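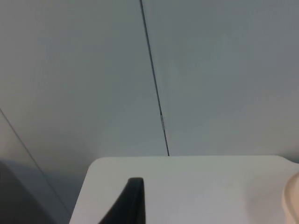

Wednesday, a.m. Retirement drawdown model, withdrawal sequencing

Reran the Flostley household file with the taxable account drained first, then the traditional IRA, then the Roth. Same inputs as the last run except for the return path, which now takes the two bad years at the front. The plan fails 5 years earlier than in the flat-return case. Expected direction, larger than I wanted.

Checked the required distribution step. The Venberg sheet applies the divisor to the current year-end balance. It should use the prior year-end. Fixed in the local copy only — the shared one is still wrong, don't pull from it.

Fee drag: the Yeom template subtracts the advisory fee once a year in December. Switched to 12 monthly deductions. Ending balance moved by a trivial amount, so leaving it monthly.

Inflation on the pension line was on. The Dutach pension has no cost-of-living adjustment. Turned off. Spending shortfall now starts at age 81 in the bad-start case, was 84.

Runtime roughly 6 minutes for the full set, mostly the tax lookup. Could cache the brackets.

To do
Survivor case, single filer brackets from the year after death
Partial Roth conversions before Social Security starts
Ask whether the house sale stays in — the file has it twice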